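Ernton Food Hall — Tray Return and Bottle Sorting: Frequently Asked Questions

Last updated 12/13/19

Where do I return my tray?
Return racks are located at the Drillbridge Street exit and next to the elevators. Each rack holds 41 trays. If a rack is full, use the other one. Do not stack trays on the floor.

Do I have to remove the paper liner?
Leave it on the tray. Liners and napkins are pulled at the rack and go into the paper stream. Liners soaked with sauce go into general waste.
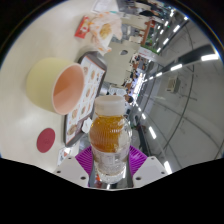
Bottles and cups are handled separately from trays. The sorting station has three openings: rigid plastic, paper cups, and liquids. Pour leftover drinks into the liquids opening first. A bottle with more than 10 ml left in it may be rejected by the Erska sorting line.

Should caps stay on?
Put the cap back on after the bottle is drained. Loose caps fall through the screens and are lost.

What about labels?
Leave them in place. They are removed during washing at the Dimitriou plant.
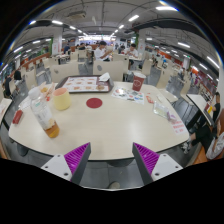
Tables are wiped on a fixed schedule between 11 a.m. and 2 p.m. and on request at other times. Spills should be reported at the service counter — give the number of the nearest pillar.

Can I bring my own container?
Containers up to 6 inches across are accepted at all counters except soup. They must be clean and have a lid.

Is there a deposit on drinks?
No deposit is charged on bottles or cups. The November trial of a cup deposit has ended, and tokens from it can no longer be redeemed.
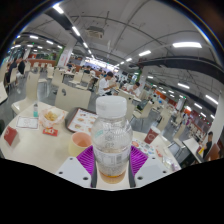
Clear plastic bottle with white screw cap and label.

Can outside bottles be sorted here?
Bottles up to one liter are accepted. Glass is not.
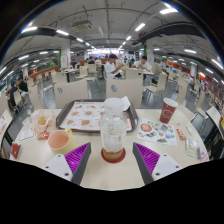

What happens if an item goes into the wrong opening?
Leave it there and tell the service counter. Staff will remove it when the bin is changed. Do not reach into the station.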